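Is a handicap from casual rounds worth anything in a club competition?
Asked in Golf > Clubs and Competitions

I joined Zastgate in January after years of turning up and paying on the day. The club charged me 485 for the year, and for that I was told I would get a proper handicap. I put in my cards, all played with the same friend marking, and came out at 6. Fine by me.

Now I've entered the Firnport pairs and been told by the competition desk that they "may review" my figure before the draw. No reason given. They haven't said they think it's wrong, only that they look at anybody whose cards are all from social rounds. If the system works the way everyone keeps telling me it works, a card is a card. Either it counts or it doesn't. Can they really change it, and has anyone here been through this and come out with the same number they went in with?

Ovevine_Fader

They can look at it, yes. Whether they can change it is another matter, and I would want to see that in writing before I believed it. Read the entry conditions for the day, all of them, including the small print under the prize list. Plenty of opens have a line letting the organisers set a limit on what you can play off, or turn an entry down. That is different from altering your handicap, which your home club looks after. People at the desk tend to mix the two up, and so do people on this site.

What I would ask them, by email so there is a record: which condition they are relying on, who decides, and whether you get your entry fee back if you don't like the answer. When I asked the same at Barta a few seasons ago the whole thing went quiet and I played off what I had.

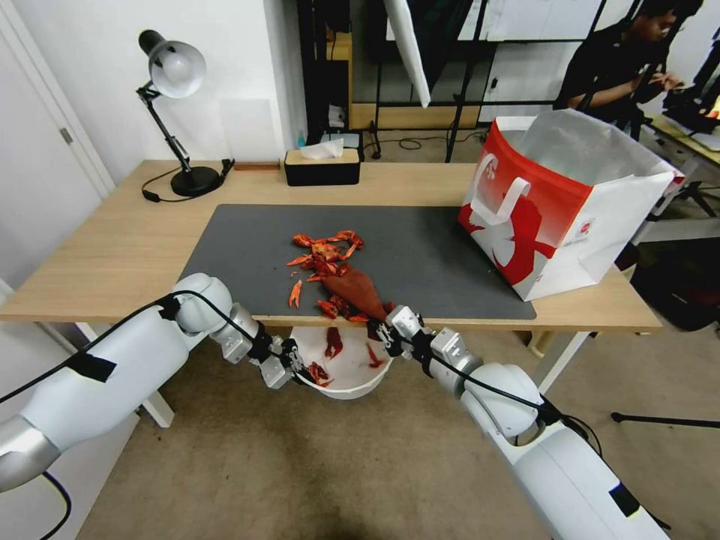

Red crawfish toy on a grey desk mat

As for the cards, I'm less sure than you are that a card is a card. All with one marker, all friendly rounds – if I were running a pairs event with a decent prize I'd raise an eyebrow as well. I'm not saying you've done anything. I am saying a 6 that has never had a scorecard handed in on a competition day is a number I'd wait and see about. Get a couple of medals in before the draw if there's time. You may find it goes up, and then the argument is over.

fourball_sceptic

Don't bother arguing, they do what they like. I had 4 shots knocked off for a seniors open and never got a straight answer.

hackit35

Not sure the reply above mine helps much without knowing which open it was or what the conditions said. Shots taken off for one day's play could just be the allowance for the format. In pairs you often don't get your full handicap anyway, and a lot of people see the lower figure on the card and think they've been cut.

I'd check that first. Then ask your own club whether anyone from Firnport has been in touch with them. If they haven't, I doubt there is much of a review going on.

Barta_back_nine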